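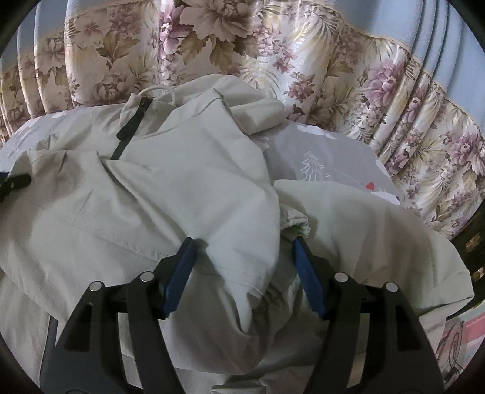
GADAMAR, July 20, 2021

## 4. Running the garment station at an open day

This section covers the hand-held gripper only. For the display screen and visitor barriers, see Section 5.

### 4.1 Before visitors arrive

1. Check that both blue finger pads sit flat on the inner faces of the jaws. Replace a pad if a corner has lifted.
2. Check that the silver pins at the linkage hinges are flush. Do not run the gripper with a proud pin.
3. Open and close the jaws 50 times with nothing between them. Travel should be even on both sides.
4. Lay the jacket on the bed in a loose heap. Do not fold it.
5. Leave the zipper and the collar cord facing up.

> **Note:** A printed sheet is acceptable under the jacket. Brutel software release 32 and later does not need a plain background.

### 4.2 Demonstrating a grasp

1. Hold the gripper level, with the crossbar behind the jaws.
2. Lower the open jaws until the pads touch the fabric.
3. Press lightly so a fold of cloth bunches between the pads.
4. Close the jaws on the fold and wait one second.
5. Lift straight up to elbow height, then lower and release.
6. Log the attempt before handing the gripper to a visitor.

> **Caution:** Keep the pads clear of the zipper. Metal or moulded teeth will score the textured surface.

> **Caution:** Visitors must keep their fingers off the linkage arms. Children may hold the gripper only with an operator's hand on the grip.

If the cloth slips, reopen fully and take a deeper fold. Do not squeeze harder. Slippery linings and the gathered cuffs are the usual trouble spots.

### 4.3 Closing the session

1. Stop recording and wait for the file count to settle.
2. Wipe the pads with a dry cloth.
3. Enter the attempt total on form 213. Faults go on form 210.
4. Return both forms to Estíbaliz Rivas at the Figueroa desk.

Spare pads and pins are in the grey drawer labelled Flallosora. Sign for anything you take.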